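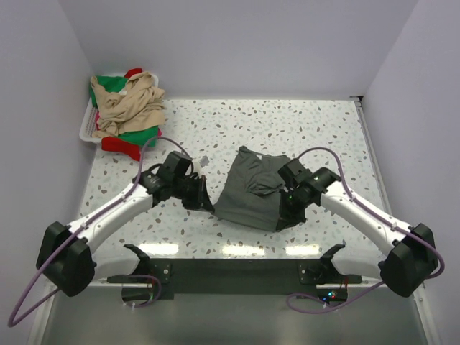
Foto: Rebecca Tedesco / Zanetti

4.2 Dunkle Oberbekleidung waschen und trocknen

Dieser Abschnitt gilt für den Waschtrockner Gatiten 3076 in der Ausführung für Gemeinschaftswaschküchen. Die Angaben zur Aufstellung und zum Wasseranschluss in Kapitel 2 sind vor der ersten Benutzung zu beachten.

1. Textilien nach Farbe und Pflegekennzeichnung sortieren. Maßgebend ist stets das empfindlichste Teil der Füllung.

2. Taschen leeren, Reißverschlüsse schließen, Kleidungsstücke auf links wenden. Ärmel vollständig durchziehen.

3. Trommel locker beladen. Bei dunkler Feinstrickware ist die Trommel höchstens zur Hälfte zu füllen.

Hinweis: Neue dunkle Textilien können Farbe abgeben. Sie sind bei den ersten drei Wäschen getrennt zu behandeln.

4. Flüssigwaschmittel ohne Bleichmittel in Kammer II geben. Die Dosierung richtet sich nach der örtlichen Wasserhärte und den Angaben des Waschmittelherstellers. 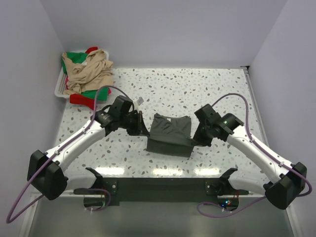 Serena Colombo merkt zu Schritt 4 an, in der Waschküche Brastumberg werde regelmäßig überdosiert; graue Schlieren auf schwarzer Ware seien dort fast immer auf Waschmittelreste zurückzuführen, und ein zusätzlicher Spülgang habe in allen ihr bekannten Fällen genügt.

5. Programm »Dunkles« wählen und die Temperatur einstellen. Die Schleuderdrehzahl ist auf 700 Umdrehungen pro Minute voreingestellt und darf für T-Shirts und Oberteile aus dünnem Strick nicht erhöht werden.

6. Taste »Start« drücken. Die Tür bleibt bis zum Programmende verriegelt.

VORSICHT
Verbrühungsgefahr bei Programmabbruch. Die Tür darf nicht gewaltsam geöffnet werden. Das Abpumpen ist abzuwarten.

7. Nach Programmende die Füllung unverzüglich entnehmen. Jedes Teil einzeln ausschütteln und an den Nähten in Form ziehen. Bleibt die Ware in der Trommel liegen,
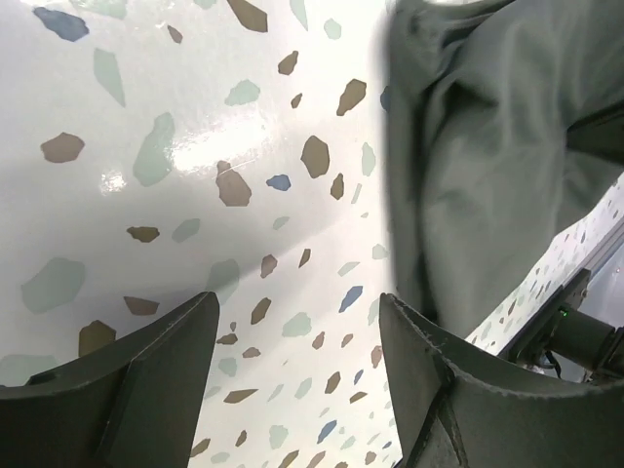
so bilden sich Knitterfalten, die sich bei Mischgeweben auch durch Bügeln nur schwer entfernen lassen. Der Knitterschutz bewegt die Trommel nach Programmende noch nahezu 16 Minuten in Intervallen und ersetzt die Entnahme nicht.

8. Vor dem Trocknen das Pflegeetikett erneut prüfen. Ist das Trocknersymbol durchgestrichen, muss das Teil liegend oder auf der Leine getrocknet werden. Halsbündchen nicht mit Klammern fassen.

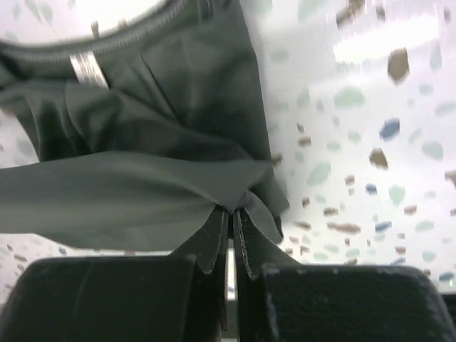

9. Für trocknergeeignete Textilien das Programm »Schonend« wählen und das Flusensieb einsetzen. Das Sieb ist nach jedem Trockengang zu reinigen.

10. Wasserzulauf schließen und die Tür einen Spalt geöffnet lassen.

Störungen sind der Servicestelle Gerkbridge unter Angabe der Gerätenummer zu melden.

Stand: 25. Oktober 2022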